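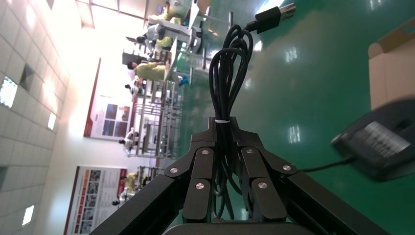
Why does a business letter put the request in the first paragraph when the reader hasn't heard the reasons yet?
So the reader knows what the reasons are for. A reader who meets four paragraphs of background first has to hold all of it in mind without knowing which parts will matter, and most readers decline the job and skip to the signature.

Writing for the Workplace, Section 2
Handout 4: The Letter That Asks for Something
Instructor: Vernon Hawthorne
Revised February 13, 2001

Bring this to class along with your draft. If you have lost Handout 3, borrow a neighbor's. I have stopped making extra copies, as they were being used to write grocery lists on.

1. What the letter is for

A request letter wants one thing from one person. Before you write a word of it, finish this sentence on scrap paper: "When she puts this letter down, I want her to ___." If the blank takes more than a line, you have two letters. If you can't fill it at all, you have a mood, and should go for a walk.

In the October batch, a good third of the class filled the blank with "understand my situation." Understanding is pleasant, but the electric company can understand your situation perfectly and still send the bill. Ask for the thing: a refund, an extension, a replacement, a meeting, a signed form.

2. The opening

Weak opening:

I am writing to you today in regard to a matter which has recently come to my attention concerning the desk lamp I ordered from your company.

Of course you are writing. She is holding the letter. "Today" is covered by the date. What remains is a desk lamp and a feeling of dread.

Better opening:

Please refund the $47 I paid for a desk lamp that arrived with a cracked base. The order number is 556.

It is not beautiful. It will never be read aloud at a wedding. The clerk at the Lelo Lighting Company (our imaginary correspondent for the rest of the term, so get used to them) can start looking up the order before reaching the second paragraph.

Some of you feel this is rude. "Please" takes care of most of that. The long windup is the ruder of the two when you consider that the clerk has a pile of these and would like lunch.

3. The middle

Give the facts the reader needs to say yes, in the order she will need them. Usually that means what you bought or applied for, what went wrong, and what you have already done about it.

Leave out:
your opinion of the company's general decline
what your brother-in-law thinks
how long you were on hold, unless you are asking to be paid for it
the word "frankly"

Dates go in. Names of people you spoke to go in, spelled correctly. If you spoke to a Ms. Dumlao in the billing office, say so, and say what she told you. "I was told by someone" is worth nothing. It sounds as if you consulted a passing stranger, and for all the reader knows, you did.

A note on anger. You may be angry. Write the angry version first if it helps, and enjoy it. Then put it in a drawer and write the other one. I have a drawer like this myself, and some of the best prose I ever produced is in it, addressed to a parking office.

4. The close

Say what happens next and by when. "I look forward to hearing from you at your earliest convenience" gives the reader permission to answer in the spring. Try: "Please send the refund to the address above by the end of the month. If you need the receipt, call me in the evening at the number below."

Do not thank the reader in advance. It assumes the favor has been granted and saves you the trouble of thanking her properly afterward. People notice both.

"Sincerely" is fine. It has been fine for a long time. "Respectfully yours" is fine if you are writing to a judge. "Warmly" should be kept away from refunds.

5. A sample to mark up

The letter below was put together from several student drafts, with the writers' permission and some of their spelling repaired. We will take it apart in class.

To the Gadulholm Housing Office:

It has been brought to my attention that the heating situation in my apartment is one that could be improved upon. As a tenant of long standing I have always paid on time and have never been one to complain. My neighbor Mr. Jenard has also remarked on the temperature in the hallway. I feel that heating is very important in the winter months. I called last week and was told that somebody would be getting back to me, which did not occur. I would appreciate it if this could be looked into. Thanking you in advance for your cooperation in this matter.

Before class, do the following in pencil:

Underline the request. (Take your time.)
Circle every verb that has nobody attached to it. Who brought it to whose attention? Who is going to look into it?
Cross out whatever the office does not need. Be fair to Mr. Jenard; he may turn out to be useful if he also wants his radiators fixed, in which case he should sign.
Write down what is missing. An apartment number would be a start.

Then rewrite the whole thing in fewer than 100 words. You may make up the facts, but keep them dull. Last term one rewrite included frostbite and a lawsuit, and we lost most of the hour to it.

6. Common questions

Can I use "I"? Yes. The letter is from you. "The undersigned" is for treaties.

How long should it be? One page. If it runs over by two lines, cut two lines. Do not shrink the type. I am not so old that I can't tell.

What about e-mail? Same rules, shorter. The subject line does the work of the first sentence, so "Question" and "Hello" are both wasted. Read it once before you send it, since e-mail has no drawer.

Should I send a copy to the president of the company? Not with the first letter. Hold that for the second, when you will want somewhere to go.

Due next session: your own request letter, typed, signed, one page, with the scrap-paper sentence from part 1 stapled behind it. Stapled. The folded-corner method does not work.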